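The Open Day at Lokier

The invitation from Semar had said ten o'clock and "see the future of the home," so I put on my good shoes. Vasylenko was paying for the train. Vasylenko pays for most of the trains I take, because Vasylenko lends money to people with ideas, and I am the one who goes and looks at the ideas before the money leaves.

I had pictured a hall. What I got was an apartment over a row of shops, up a flight of stairs that smelled of frying onions, with a paper arrow taped to the door at number 35. Hryhorii Pasichnyk opened it in his socks. He looked at my shoes until I took them off.

"You are the bank," he said.

"I'm from Vasylenko."

"Yes. The bank."

Two other guests had come. One was a man in a raincoat who wanted to know if there would be lunch. The other was a young woman from the trade school who wrote down everything, including, I think, the question about lunch. We followed Pasichnyk past the kitchen and into a bedroom, where he stood us against the door and asked us not to lean on the light switch.

I asked where the robot was.

"Later," he said. "First the hands."

The hands were a pair of black grippers, each with a grip for a person to hold. He took one in each fist like a man about to carve a roast and bent over the bed.
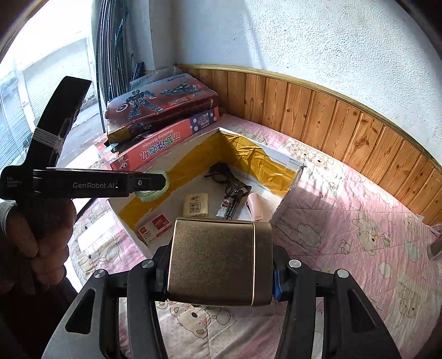 I have been to a good many demonstrations. There is usually a curtain, and there is usually a young man with a microphone on his cheek who says the word "seamless." Pasichnyk said nothing at all for the first ten minutes. He put things into a cardboard box and he took things out of it. The metal case went in. A pair of glasses moved over to make room, then moved back again. He breathed through his nose. The man in the raincoat sat down on the floor.

"And this teaches it?" I said.

"This is what it learns from."

"It learns to put glasses in a box."

"It learns to pick up glasses. The box is only the box." He squeezed the grip and the fingers closed on a packet of tissues. "You want it to work in a house. So where should I do it? In a laboratory? With cubes?"

I said that I would like, at some point, to see it work in a house.

"You are in a house," said Pasichnyk.

The young woman wrote that down too. I could see her pencil going, and it annoyed me, as it was a good answer and no answer. I have a page in my notebook for these. By noon that page was full. How long until the machine could do this by itself? As long as it took. What did the machine do when it dropped something? The same as he did. What did he do? He picked it up. Had it ever, even once, with no one holding any part of it, put one pair of glasses in one box?

He set the grippers down on the quilt, very gently, among the cartoon bears.

"Once," he said. "In Mikholm."

"Who saw it?"

"My sister."

I wrote: sister. I drew a line under it.

There was lunch after all, soup, and the raincoat man had two bowls and left before the afternoon half. I should have gone with him. There was a train at two. But Pasichnyk had gone back to the bedroom without waiting to see who would follow, and I could hear the small click of the grippers, click and then nothing, click and then nothing, and I found I wanted to know what he did in the nothing. So I went and stood by the door again in my socks.

He was working on a power adapter. It is an ugly thing to pick up, a charger. It has a fat end and two thin prongs, and it wants to roll onto the side you don't need. He got it by the bottom, dangling his whole future from two blue pads, and held it there over the box much longer than I would have.

"Why are you waiting?" I said.

"I am not waiting. I am deciding where it goes."

"Does the machine need to know that?"

He thought about it. It was the first time that day he had thought about anything I'd said.

"I don't know," he said. "I hope so."
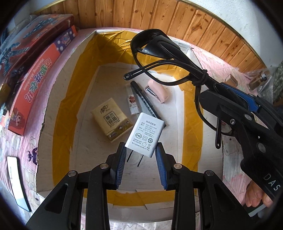 Mikholm, April

I have come here on my own money, which Vasylenko would find very funny. My report went in a month ago. It ran to 17 pages and it said no. It said that Semar had one employee, two hand tools, a quilt and a sister. It said I had watched a grown man empty and fill a box for most of a day and had seen nothing that could be called a product. I stand by every line.

The sister lives over a bakery. She made me tea and did not ask what I wanted. I said I had heard that she'd seen the machine pick up a pair of glasses.

"They were mine," she said. "He didn't ask."

"And it put them in the box?"

"It picked them up." She turned her cup around by the handle. "It held them for a while. Hryhorii was shouting at me not to move. Then it put them down next to the box, on the table."

"So it missed."

"That's what he said. He was very upset. He said it missed."

I waited for the rest. Downstairs someone was dragging trays.

"It's where I always leave them," she said.

I asked her which side of the box, and she showed me.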